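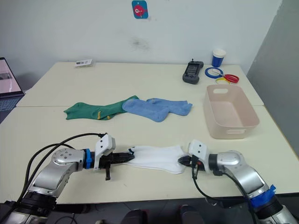 Against the folded sock

My mother folded socks into thirds. My husband rolls them. A neighbour of ours, Nabila Tawfik, lays hers flat in pairs and stands them on end like index cards, and she once spent most of a cup of tea trying to convert me. I have tried all three methods for a decent stretch of time and I remain unpersuaded that any of them is worth doing.

I know how that sounds. Tidy drawers are having a long moment, and to speak against them is to be taken for a slob. I iron shirts. I fold towels and I fold them properly, because a badly folded towel falls off the shelf on to your head. My doubts are confined to the sock.

Consider what folding is for. You fold a shirt so that it doesn't crease, and a sheet so that it will fit in a cupboard. A sock creases whatever you do. Pull a white one out straight between two hands and the wrinkles are still there, with a bit of a twist in the ankle for good measure, and the minute you let go it returns to whatever shape it prefers. Then you put it on a foot and inside a shoe, where the creases are between you and your maker.

The space argument is better, but I don't think it survives contact with an ordinary drawer. I own a deep one, bought in 2009 from a shop called Rostmont that has since closed, and it holds all my socks in a heap with room left over for tights. When I bought a set of Floka dividers (64 little cells in stiff grey felt, if you please) I had to move the tights out. So the system for saving space cost me half a drawer. The dividers are now full of screws, and very good they are for screws.

What people are really after, I suspect, is pairing, and they have muddled it up with folding. Pairing I accept. A green sock on its own, however cheerful the yellow bits at the heel and toe, is no use to anyone with two feet and a job. But pairing takes a second if you do it on a table with everything spread out where you can see it. The light blue ones go together, the green one waits for its mate, and you are done. It is what comes afterwards that eats the evening: the smoothing, the lining up of heels, the tucking in.

Hendrik Adams, who wrote to me after I grumbled about this in June, says the smoothing is the point. He finds it restful. He does his at nine at night with the radio on and would not give it up. I can't argue with a man's rest, but I would ask him whether it is the socks or the radio. I'd also point out that restful jobs have a way of landing on one person in a house, and that the rest of the household is usually very happy to hear how soothing she finds them.

There is the matter of elastic too. The tight ball, one cuff turned over the other, was how I was taught as a girl, and it does stretch the cuff. The folders are right to complain of it. Their answer is to fold more carefully. Mine is to lay one sock on top of the other and shut the drawer. They do drift apart now and then, I grant you, and on a dark morning I have gone to work in one navy and one black. I am 56 and it has yet to be remarked upon.

The last resort of the folding party is to buy all one kind. My brother-in-law did this with a sackful of plain black Cluvness socks and was insufferable for a year. Then they began to fade at different speeds, and he was back to holding them up at the window two by two, comparing blacks. I prefer to have colours. At least a light blue sock tells you from across the room which one it belongs with.

So fold your sheets, and your jumpers if they are good ones. I shall be pairing mine on the table after supper and dropping them in the drawer, and I'd like it known that I have the lid off a jar of olives by the time Nabila has finished her first row.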